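Dandance open day recordings

README for the session data, version 2

Contents

Sensor logs, operator notes and close-range camera footage from the Dandance demonstration, held at the Elell building on 6 February 2019. Visitors watched the arm at the main station and could request a repeat of any task. The release covers 100 runs, split over two stations.

Layout

runs/ one folder per run, numbered in order of recording
notes/ operator notes, plain text
calib/ camera and arm calibration, taken before doors opened
tasks.csv task name, station, operator initials, result

Each run folder holds joint positions, gripper opening, commanded force and the matching video. Timestamps are in seconds from the start of the run. Station B logs use the older column order — see columns_b.txt before merging.

Tasks

Pick and place, peg insertion, and handover to a visitor. Handover was run at Station A only, at reduced speed, with Sajib Mollah at the stop button. Result codes are "ok", "retry" and "abort". A retry means the operator reopened the gripper and tried again without resetting the arm.

Known problems

In nearly 20 runs the gripper opening reads a constant value for the first moments of motion. The joint data in those runs is usable. The affected folders carry a file named GRIP_FLAG.

Exposure was fixed for the whole session. The background is overexposed in the close-range footage, and automatic edge detection performs poorly on it.

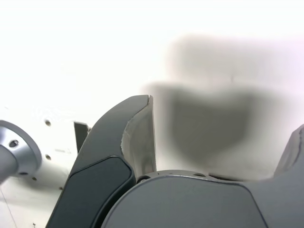
Runs shorter than 15 seconds were kept if the result code was present. Filter on the duration column if you need complete task cycles only. Visitor audio was removed from all files, and faces were masked in the handover footage.

Use

The loader in the Fidis toolkit reads both stations. Mosquera users need to convert the logs first with convert_logs.py. Please report bad timestamps to Kenneth Sarmiento with the run number and station letter.

Changes from version 1

Station B calibration replaced. Duplicate notes removed. Force units corrected in tasks.csv header — the values themselves are unchanged.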